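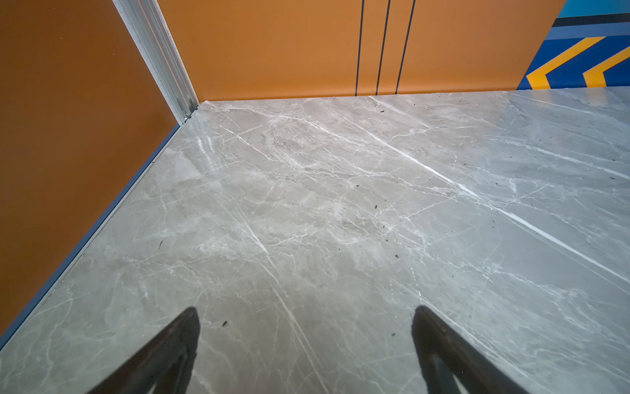 April 2021

Second day of Vanderleia Pimentel's new method, which is to change one thing at a time and write it down before pressing anything. I had been changing four things at once and calling it intuition.

The question is whether the policy trained on 300 demonstrations does any better than the one trained on 20 if we shift the start position. At Gilten they swear it does. At Eynon they swear at it generally. So far I have a spreadsheet with 7 columns and a firm opinion about marble, mainly that the veins are prettier than anything a wrist camera needs to look at.

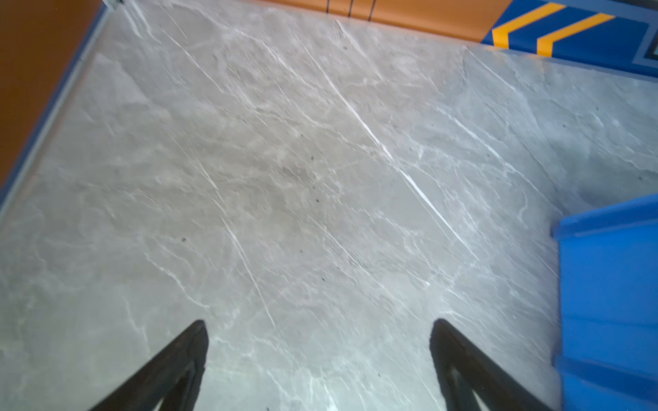

Fingers open, blue container off to the right.

Vanderleia thinks the network may be steering by the bright vein and ignoring the container altogether. I said that was absurd, then went and read the notes from November, where I had suggested exactly that – and underlined it. Tomorrow we cover the floor in plain card and run the lot again.

Missed the Plestlow bus. Ate a cereal bar for tea. Must ring Dravbridge about the spare cable.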